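Looking after the hand-held gripper at the Rarngate bench

In October the Clilerbridge workshop took over the care of the hand-held gripper that is used on the wooden table at Rarngate. Since then it has done 1,066 picks, and we changed the finger pads one time, after pick 14 of a bad morning, when a pad became loose. The new pads are from Fekete. Before each session we open the fingers fully over bare table and look at both pads from above.

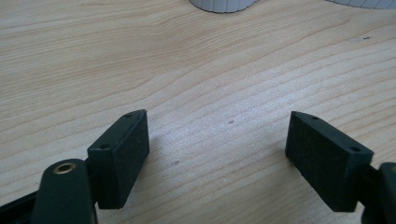 How often should the pads be cleaned?

Every second day is enough for normal work. Use a dry brush first, then a cloth with very little water. Please do not use alcohol, it makes the face of our pads hard.

The screw holes are on the top rim of each pad. Tighten a little on one side, then a little on the other, and stop when the pad does not move under your thumb. If you tighten one screw completely before the second, the pad will sit crooked and small things will turn when you close on them.

For the grip check we take soft objects with an uneven shape, from the box marked Morex. A flat block is too easy and it hides a crooked pad.

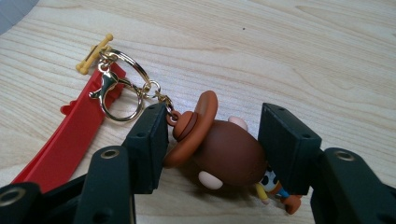 Grip check on a keychain figure with a cowboy hat, between the two pads.

After the check, open the fingers again and compare the left and the right pad. Look also at the brass-colored rings in the arms. We keep them free of dust, and we put no oil there. Write the result in the bench notebook, with the pick number. 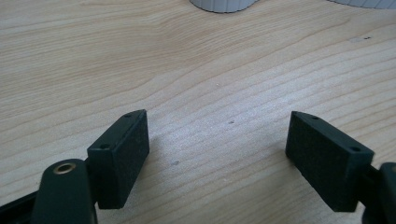

Fingers open, nothing held. Two holes can be seen on the top edge of each pad.

The next change of pads is planned at pick 1,149. One spare pair is in the drawer under the bench.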